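Jornham café owners' evening, Dec 4, 2020. Notes for my slot, *What ends up on the table*. Eight minutes plus questions. Bring water. Clicker is in the side pocket.

## Opening (slow down!)

Say hello, thank the Tindow lot for the room and the biscuits.

Start with the question: when did you last sit down at one of your own tables, as a customer, for a whole drink? Not wiping it, not fixing the wobble. Wait for hands. Mine stayed down for years, so no telling off.

Then straight in. I love café tables. I think they're the most interesting thing in the building, and I'm going to try to bring you round before the coffee's ready.

## The small table problem

- We buy tables for cups. A Leitner round top at 62 cm looks generous in the showroom with one cup and a spoon on it.
- Then people come in with their lives. Post, leaflets, shopping, a notebook, a drink they haven't finished.
- At Eroneck we went through the November till roll: 1,321 orders for sitting in, and an awful lot of them were a drink and nothing else. On paper, tiny orders. On the table, full up!
- Pause here. Let them think of their own regulars.

## What we changed

- Menus off the table and on to the wall. I fought this one and I was wrong.
- Coasters stayed. I'm very fond of coasters. A drink with a coaster under it has a home, and people put it back there when they've had a sip (watch for it, it's lovely).
- Napkins go out with the order. The old stack in a holder took up the best bit of every table.
- Plants: keep them, keep the pots small, stand them towards the back. Leaves can spread over the edge as much as they like and they don't use up any tabletop.
- We added two wide window tables with a shelf underneath. First to go every morning.

*If running late, skip to the clearing section.*

## Clearing

The bit I get most worked up about, so keep an eye on the time.

- Ask before lifting paper. Always. A card that looks like rubbish might be the thing they came in to write.
- Take the finished cup, leave the rest, wipe only what's bare.
- Don't square up someone's pile for them. I do this at home and it isn't popular there either.
- A tall cup with a straw is the easiest thing to catch with a sleeve. Come round the other side of the table if you can.

## Last slide

Leave it up during questions.

My favourite tables are the busy ones, and I'd like you all to go home and look at yours with a bit of affection. A full table means somebody has settled in. Look at the round one on the slide: a mug, a bottle on a red coaster, a clear cup with its straw, and then booklets, cards and little boxes in among them, with the plant still holding its place near the back edge. Ask the room where they'd put down a slice of cake. Take answers from the back first, they never get a go.

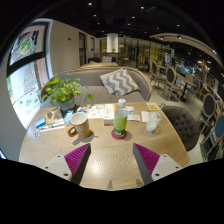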